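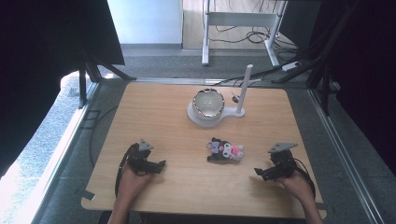 Both hands at the table.

8/28/26

Rang Ward Hoekstra first thing about Dad's estate. He has had the letter back from the tax office and they accept the value we put on the house at Sustberg, so that part is settled. They have not accepted the value of the Prins shares. Dad held 2433 of them and gave 500 to Tineke in May, four months before he died, and the question is whether those still count as his. Ward thinks they do. Tineke thinks they don't, and said so at some length when I rang her afterwards.

I read the will again over lunch. The clause on the trust is shorter than I remembered. The income goes to Mum for life and then the capital is split between Tineke and me. There is nothing in it about who pays the tax if a gift made earlier gets pulled back in. Ward says that when the will is silent it normally falls on the person who had the gift. I have not told Tineke that yet. I would like it in writing first. 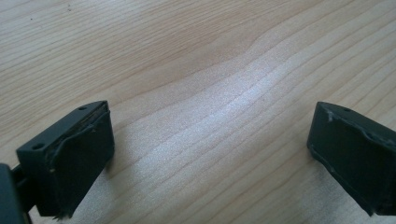 The trust account still has not been opened. The bank in Dutdale wants both trustees to come in with passports and a certified copy of the will, and Tineke can't get there until she is back from Ostach. Meanwhile the dividend has come in, 1286 after charges, and it is sitting in my own account, where it should not be. I moved it to the savings side and wrote down the date and the amount. Ward says to keep it separate and not to spend any of it on the house, even on the roof. I had half thought of using it for the oak table Mum wants mended, a pale one with long wavy grain much like the top in the photo, but that will have to come out of my own money.

Did the list of Dad's household things in the evening. Put the piano down at nothing, as it will cost more to move than it would fetch. Still to find: the deed for the garage, and the receipt from the funeral, which Ward needs before he can send the next form.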